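Forum Robotik und Handhabungstechnik
Unterforum: Forschung und Methoden
Thema: Zweiarmige Manipulation flexibler Materialien - Aussagekraft der Erfolgsquote

Jillden_Redaktion
Sehr geehrte Mitglieder,
im Rahmen des Vorhabens Sosier untersucht unsere Arbeitsgruppe, inwieweit sich das Greifen und Übergeben flexibler Materialien aus Demonstrationen erlernen lässt. Der Datensatz umfasst derzeit 3669 Episoden, die sämtlich durch Teleoperation zweier Arme gewonnen wurden. Verglichen werden 2 Trainingsverfahren: eines mit vollständigem Datensatz und eines mit einer Auswahl von 1000 Episoden, aus der Abläufe mit wiederholtem Nachgreifen entfernt wurden. Nach den vorläufigen Ergebnissen schneidet die reduzierte Auswahl bei der Übergabe besser ab. Wir bitten um fachliche Einschätzung vor der internen Begutachtung im April.

messina_pruefstand
Vielen Dank für die Mitteilung. Aus Sicht der Prüfpraxis ist die Zahl der Versuche je Verfahren anzugeben. Ohne diese Angabe lässt sich der Unterschied nicht bewerten.

Jillden_Redaktion
Es wurden je Verfahren 36 Versuche durchgeführt, mit wechselnder Ausgangslage des Materials. Die Reihenfolge der Verfahren wurde ausgelost.

cludamdale_labor
Dem Schluss, weniger Daten führten zu einem besseren Ergebnis, kann ich mich nicht anschließen. Durch das Entfernen der Episoden mit Nachgreifen verändert sich die Verteilung der Aufgaben. Das Modell sieht überwiegend einfache Fälle. Sollte die Ausgangslage in der Prüfung ebenfalls einfach sein, misst der Vergleich vor allem diese Übereinstimmung.

messina_pruefstand
Ich teile den Einwand nur zum Teil. Nachgreifen ist häufig ein Bedienfehler und keine erwünschte Strategie. Eine Bereinigung halte ich für zulässig, sofern das Kriterium vor der Auswertung festgelegt wurde.

cludamdale_labor
Bei starren Bauteilen stimme ich zu. Bei Tüchern und Folien gehört das Nachgreifen jedoch zur Aufgabe.

Jillden_Redaktion
Das Kriterium wurde vorab festgelegt und wird im Bericht offengelegt. Zum Einwand aus Cludamdale: Maßgeblich ist für uns die Phase, in der sich das Material zwischen beiden Greifern befindet. Der rechte Arm fasst das untere Ende des orangefarbenen, durchscheinenden Materials, während sich dieses schräg zwischen den Greifern erstreckt.
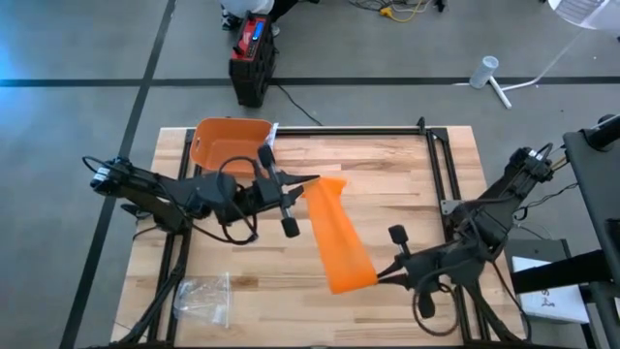 Für diese Phase werten wir gesondert aus, ob der Griff bis zum Abschluss der Übergabe gehalten wird. Eine Gesamtquote allein erachten auch wir als unzureichend - sie vermengt Fehler beim Aufnehmen mit Fehlern bei der Übergabe.

cludamdale_labor
Die getrennte Auswertung begrüße ich. Mein Vorbehalt hinsichtlich der Auswahl bleibt bestehen. Ich rege einen dritten Durchgang an, mit 1000 zufällig gezogenen Episoden ohne Bereinigung.

messina_pruefstand
Diesem Vorschlag schließe ich mich an. Die Zahl der Versuche sollte dabei unverändert bleiben.

Jillden_Redaktion
Der dritte Durchgang wird in den Versuchsplan aufgenommen. Die Ergebnisse werden in diesem Thema nachgereicht.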